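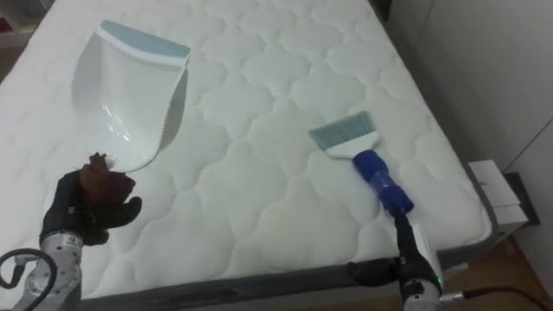 3. Home exercise and follow-up

3.1 Why we looked at the weeks between visits

Most of what is written on manual therapy for the lower back deals with what happens in the treatment room. We were far more curious about the rest of the week! A patient may spend half an hour with a therapist and then go home to stairs, a desk, a small child and a heavy bag of shopping. Our second aim was therefore to find out how people fitted a short set of stretches into ordinary days, and whether a phone call from the clinic made any difference to how long they kept going.

Patients were drawn from two clinics, Kotis and Zemier, which share a booking system but differ a good deal in their daily habits. Kotis sees many office workers and runs late into the evening. Zemier has an older list, and a fair number of its patients come in by community bus. In all, 341 people were invited by letter and 141 agreed to take part. Anyone with a recent fracture, surgery on the spine or numbness in the legs was seen by a doctor first and was not asked to join.

3.2 The exercise sheet

Everyone was given the same sheet, drawn up by So-ying Kao with help from therapists at both clinics. It held three movements: a knee-to-chest stretch, a slow pelvic tilt and a gentle turn of the lower back with the knees bent. Patients could do them on a mat, a carpet or a firm bed, whichever they could get down to and up from safely. They were asked to do the set twice a day and to tick a box each time.

We had worried that a paper sheet would seem old-fashioned, but people loved it. Many stuck it on the fridge. A few wrote long notes in the margins, and these turned out to be some of the richest material in the whole study (one patient drew a small graph of her own stiffness against the weather, with the axes labelled). We have kept every one of them.

3.3 Phone calls

Patients at Kotis received a call from the Avram team, who look after follow-up for the clinic. At Zemier the calls were made by the same therapist who had given the treatment. Callers asked how the stretches were going, whether any movement hurt, and what had got in the way. They were free to drop a movement or swap the order, and they wrote down each change.

The calls were meant to be short. Many were not, and we are rather glad of it. People talked about sleep, about driving, about being afraid to bend after a bad spell. Fear of bending came up again and again (Figure 2), and it came up in patients whose pain had already eased. This fits well with what the therapists had told us before we began, and it deserves a study of its own.

Figure 2. Themes raised by patients during follow-up calls, grouped by clinic. A single call could be placed under more than one theme.

3.4 What patients told us

The plainest finding is also the one that pleases us most: patients tied the stretches to something they already did. Those who picked a fixed moment, such as waiting for the kettle or just before bed, described the routine as easy. Those who planned to do it "when there was time" found that the day filled up. December was hard for everybody, with visitors in the house and travel to fit in, and several sheets have a gap there followed by a cheerful restart.

Patients at Zemier said they liked hearing a voice they knew. At Kotis, where the caller was new to them, some patients said it was easier to admit that they had stopped. We had not expected that at all, and it has changed how we think about who should pick up the phone. The two clinics differ in too many other ways for us to say that one kind of call is better, and we have no group who went without calls altogether. A trial that shares out both kinds of call by chance within a single clinic would be a lovely next step, and planning for it has begun under the name Uta.

Contact the authors | © 2025 | Back to top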